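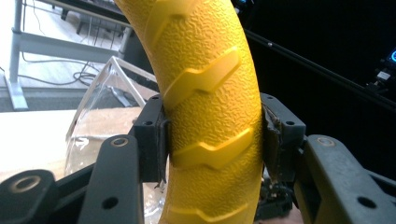 Cleaning and sanitising plastic toys at home

Hard plastic toys pick up a lot of grime, and the textured ones are the worst. Ridges, treads and pebbled surfaces hold on to dried juice, sand and biscuit crumbs that a quick wipe will miss. The method below is the one we use for the toy library at Grornwood, and it works just as well at a kitchen sink.

What you need

A washing-up bowl
Washing-up liquid
A soft nail brush and an old toothbrush
Sterilising fluid or tablets
Two old towels

Step 1: Sort the toys

Make three piles. The first is for solid or fully open plastic that can go under water. The second is for anything with batteries, speakers or stickers. The third is for toys with a small hole in them, such as bath squirters. Check each toy for cracks as you go and throw out anything with a sharp edge.

Step 2: Wash

Fill the bowl with warm water and a squirt of washing-up liquid. Leave the first pile to soak for 5 minutes, then scrub. Work the brush along the grooves first and across them afterwards. Use the toothbrush for corners and wheel arches. Change the water when it goes cloudy.

Keep the water below 60 degrees. Thin plastic can warp above that, and wheels may come loose from their axles.

Step 3: Rinse and sanitise

Rinse everything under the cold tap until there are no suds left. Make up the sterilising solution as it says on the packet — brands differ, so don't go by memory — and put the toys in for the time given. Hold down anything that floats with a plate. Never mix sterilising fluid with other cleaners.

Step 4: Dry

Shake each toy hard and stand it on a towel with any openings facing down. Turn them after an hour. Leave them overnight before they go back in the box, and longer if the room is cold.

Toys that can't be soaked

Take the batteries out. Wipe the outside with a cloth wrung out in soapy water, then with one wrung out in clean water. Use a cotton bud round buttons and screw heads. Dry straight away with a towel.

Squirters should be emptied and squeezed dry after every bath. If black specks come out with the water, bin the toy. Freya Bellamy tried sealing the holes with glue on a new set, which kept the water out for one summer before the glue lifted.

Faded or sticky plastic

Fading can't be washed off. Stickiness from old labels can: rub in a little cooking oil, wait ten minutes, then go back to step 2.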